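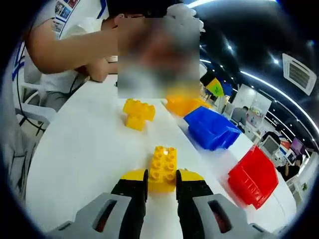
Flirkano 200-Piece Large Brick Set: Review After a Winter of Use

Posted January 19, 2020

We bought the Flirkano large brick set in April for the play corner of our branch library in Clinbridge. It replaced a mixed tub of hand-me-down bricks that no longer held together well. The set cost $38 at Jacobs, the toy store on the main street, and came with 200 pieces, a printed sheet of building ideas and a zippered storage bag.

Since then it has been out every day the library is open. Children from toddlers up to second grade use it, and so do a fair number of parents who are waiting for story time to finish.

What's in the bag

Most of the pieces are two-by-four bricks. The rest are two-by-two bricks, a few long eight-stud pieces and some sloped ones for roofs. There are no wheels, windows, doors or figures. If your children want to build trucks, you will need another set or a box of parts from the same maker. We bought the wheel pack later and it fits fine, but it is expensive for what you get.

The colors are red, blue, yellow, green and white. The split is uneven. Our bag was heavy on yellow and short on white, and the store told us this varies from bag to bag. It doesn't matter for open play. It would bother a child who wants to copy the castle on the idea sheet, which calls for more white bricks than we received.

Fit and grip

This is where cheaper sets usually fall down. New Flirkano bricks are tight. For the first few weeks, the smallest children could put them together but had to ask for help getting them apart, especially when two flat pieces were stacked exactly on top of each other. After a month the fit loosened to a comfortable level and it has stayed there. Towers of a dozen bricks stand up well on a firm table. On the carpet they lean, as you would expect.

I tried them with the bricks left over from our old tub. Two of the big-name brands connected without trouble. The Dranitthorpe bricks did not. Their studs are slightly wider, and forcing them left white stress marks on the underside of the Flirkano pieces. Keep those two apart.

Wear

After nine months, 3 bricks have cracked. All of them were the long eight-stud pieces, and all split at the same place, near the middle of the side wall. I sent an email with a photo and the company mailed replacements in two weeks without asking for a receipt. The standard bricks have scuffs and a few tooth marks but no cracks. The color has not faded, and our play corner gets sun for most of the afternoon.

The surface is smooth with a slight shine. There was one brick with a rough line of plastic along the bottom edge, which I took off with a nail file.

Cleaning

We wash the bricks once a week. Warm water and dish soap in a utility sink works. The drawback is drying. Water sits inside the tubes on the underside, and if you put the bricks away too soon the bag smells musty by Monday. Lay them open side down on a towel overnight. The package says not to use a dishwasher. I ran a few through on the top rack in a mesh bag and they came out looking the same, but I would not make a habit of it.

Storage bag

The bag is the weak part of the set. The zipper stuck in the first week and came off its track in the second. The opening is also too narrow for children to help with cleanup. We now use a low plastic bin with a lid and the job goes much faster. A version in a hard tub is sold online for a few dollars more, and I would get that one.

Noise

Plastic bricks poured onto a hard table are loud. In a library this matters. We put a thin felt mat under the bin and asked families to take bricks out by the handful. At home you may not care.

Warranty

The warranty runs 365 days from purchase and covers cracks and missing pieces. It does not cover the bag.

Price: $38
Pieces: 200
Good: strong grip once broken in, easy to wash, quick replacements
Bad: stiff when new, poor bag, long pieces can split
Rating: 4 out of 5

I plan to order a second set in the spring, in the tub.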